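Remounting the Rirkside local post covers

June 2023

The old album finally gave up over the winter. It was a springback with plain cream leaves, bought second-hand, and the spine had been shedding grit onto the first few pages for years. I had been putting off the job of moving everything because it holds 564 items, most of them on hinges put there by previous owners, and a good many of those hinges do not want to come off.

The collection is narrow. It covers the Rirkside local delivery labels and the covers they were used on, plus the handstamps of the sub-offices that handled the mail once it left the private carrier. The labels themselves are not rare. Most were sold as remainders in full sheets, so a mint single is worth very little and a mint block not much more. Used on cover, with a legible Cunham transit mark on the back, they are a different matter, and I have 49 of those.

I started with the covers, as they take up the most room. The old arrangement was by face value, which made sense when I had only singles. It is a poor way to treat covers, as the rate did not change for the first three printings and the same label turns up on everything. I have gone over to date of transit mark, with undated pieces at the end of each printing. Two covers had been under the wrong printing the whole time. Both have the narrow-set figures in the value tablet, and I had written them up as wide.

A reminder for anybody else sorting these. The first printing is on a soft wove paper that takes a slightly furry impression. The second is harder and whiter, and the perforation is cleaner. The third uses the second paper but has the tablet reset, with the figures closer together. Colour is no help at all. I have reds from all three that I could not separate by eye in daylight, and fading makes it worse.

For the pages I settled on an acid-free card from Flornov, 200 gsm, punched for four rings. The sample pack had a 160 as well and it sagged with two covers on it. Leaves come in packs of 50 and I got through two and most of a third. The card is a shade warmer than I wanted but matches the covers better than a bright white would.
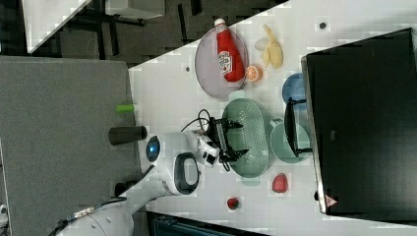

Play food and kitchen things on a white table.

Mounting was done with clear corners for the covers and strip mounts for the labels. I cut the strips slightly taller than the stamp and trim afterwards. The black-backed mounts look well with the perforations but they make a heavy page when there are twenty of them, so I used clear throughout except for the three proofs, which are imperforate and need an edge to show against.

Hinges. Where the old hinge was the peelable kind it came away dry with no trouble. Where it was the brown gummed sort I left it alone on anything mint and used a humidity box on anything used, checking every quarter of an hour. The label inks are fast enough for this, but the violet handstamps are not, and one of mine spread a little in April when I left it in too long. It was a common piece. I have not put a violet in the box again.

Write-ups are in pencil for now. I did try printing them directly on the card, and the feed on my printer takes 200 gsm only by the rear slot and only one leaf at a time, with a drift of a millimetre or so by the foot of the page. That shows badly against a ruled frame line. I may leave the frame lines off altogether.

One question is still open. The Bhat handlist gives four types of the Cunham transit mark, separated by the position of the time code. I have a clear strike that fits none of them: the code is above the date, as in type two, but the outer ring is broken at the left and the lettering is smaller than any I have measured. The diameter agrees with type three. It could be a worn type two that was recut, or a separate hammer used for a short while, and with a single example I cannot say which. The cover is from the second printing and otherwise ordinary – a commercial envelope, window torn, no contents.

If you have Cunham strikes from that period I would be glad of measurements. Outer diameter and letter height to the nearest quarter millimetre are enough, along with a note of which side any break in the ring falls. Scans are welcome at 600 dpi or better, with a ruler laid alongside.

The sub-office handstamps are still in the old album and will be next.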